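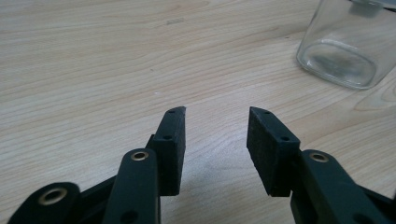
*A hand-held gripper with its fingers open over a wooden tabletop, near a glass jar*

**Hand-guided demonstration** is a group of methods for showing a robot how to carry out a task. A person performs the task while equipment records the movement, and the recording is later used to set or train the robot's own movements. The methods fall under the wider subject of learning from demonstration, and are used mainly for work with the arms and hands, such as picking up, opening, placing and sorting objects.

## Forms

The oldest form is *direct guiding*, in which the person takes hold of the robot arm and moves it through the task. The joints are left slack or lightly powered, and their positions are stored. Direct guiding needs little extra equipment, but it is tiring with a heavy arm, and it is awkward to lead two arms at once.

In *remote control*, also called teleoperation, the person moves a separate device and the robot follows. The device may be a joystick, a hand controller or a smaller copy of the robot arm. The recording is made on the robot itself, so it contains only movements that the robot is able to make. A delay between the person's hand and the robot makes fine work slower.

A third form uses *hand-held grippers*. The person carries a tool with fingers like those of the robot and does the task with it directly. The robot need not be present. The position of each tool and the opening of its fingers are recorded and afterwards matched to a robot with similar fingers. 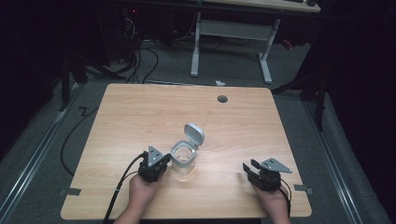
*Two hand-held grippers in use at a table, either side of a clear plastic cup with a hinged white lid*

## Working with two hands

Many household tasks call for two hands, one to steady an object and the other to act on it. A cup with a lid is a common choice in such work: it is light and easily pushed aside if touched by one tool alone. Demonstrators are usually taught to move at an even pace and to avoid touching the object with their own fingers, as the robot cannot repeat such contact.

The Jitent guide to demonstration, used in teaching at Udesside, divides a two-handed task into 4 stages: approach, contact, action and release. Each demonstration begins and ends with both tools clear of the object. The course asks for 80 demonstrations of a task before any training is attempted, with the starting place of the object changed between them.
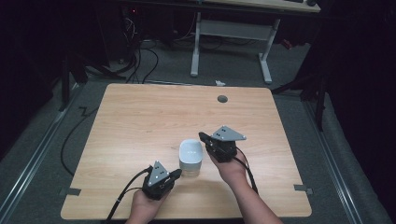

## Recording and selection

A set of demonstrations generally includes failures. Some groups discard them, while others keep them under a separate label. The Kiani collection of tabletop tasks, issued on 17 March 2022, contains 245 demonstrations by 2 people and marks each as complete or incomplete. A revised edition followed in October, with corrected labels and no new recordings.

Timing is a frequent source of error. Where pictures and hand positions are stored by different devices, their clocks must agree closely, or the fingers will seem to close before or after they reach the object.

## Limits

A human arm can reach round obstacles in ways that many robot arms cannot, and movements recorded with hand-held tools may have to be rejected for this reason. The force of the grip is often not recorded at all. Results also tend to be poorer with objects of unfamiliar shape, and with clear materials, whose edges are difficult to detect.

## See also

- Cledovau method
- Remote handling
- Robot gripper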